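Meet the Helping Hand: A Robot Open Day for Young Visitors 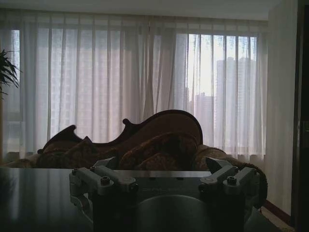 The gripper at the table, with its two pointed fingers raised in front of the sofa.

Visitors aged seven to eleven are invited to the Monthorpe Robot Open Day on 09/01/2020. This page explains what you will find there and some of the words you will hear. Please read it with your teacher or with the adult who is bringing you.

What is a gripper?

A gripper is the part of a robot that does the job of a hand. Your hand has four fingers and a thumb. The gripper at Monthorpe has two fingers, one on each side. They are made to move towards each other until they hold an object, and to move apart again to let it go.

Each finger is fixed to a strong metal part called a mount. Look for the dark bolt on the top of each mount. It has six sides, and engineers call it a hex bolt. "Hex" comes from the Greek word for six.

Why is the robot in a living room?

Many robots work in factories, where each object arrives in the same place every time. A home is much harder. Cushions are soft and change shape when they are moved. A polished table reflects the window, and a robot that uses a camera may mistake a reflection for a real thing. Daylight changes from morning to afternoon as well.

The team at Monthorpe is studying how a robot can work safely among ordinary furniture. The project is called Pladside. In its first year the robot made 1,369 attempts to pick up household objects. Not all of them were successful, and the team wrote down the failures as carefully as the successes.

How does a robot know how hard to squeeze?

Try this at home. Pick up a sponge, then an apple. You change your grip without thinking about it. A robot must be given instructions, or must learn from many attempts. If it squeezes too gently, the object slips. If it squeezes too firmly, the object may be damaged. Engineers use the word "force" for the strength of a push, a pull or a squeeze.

What will happen during the visit?

Each group will have a short talk from Eleni Begović, who leads visits for schools and families. She will explain the parts of the robot and show how an engineer plans a movement. The group will then watch a demonstration lasting some 50 minutes, with a pause for questions in the middle.

After the demonstration, children may go to the Hajdu Room to build a simple gripper from card, string and paper fasteners. All materials are provided, and you may take your model home.

Rules for visitors

Stay behind the yellow line while the robot is switched on.
Keep your hands, bags and scarves away from the arm.
Do not lean on or sit on the furniture in the demonstration room.
If you hear the bell, stand still and listen to the member of staff.

Words to remember

Gripper: the part of a robot that holds things.
Mount: the part that keeps a finger in place.
Force: a push, a pull or a squeeze.
Engineer: a person who designs, builds or tests machines.

Information for adults

Admission is free, but places must be booked in advance through the school office or the Monthorpe front desk. Children must be accompanied at all times. A worksheet to go with this page is available from the front desk on request.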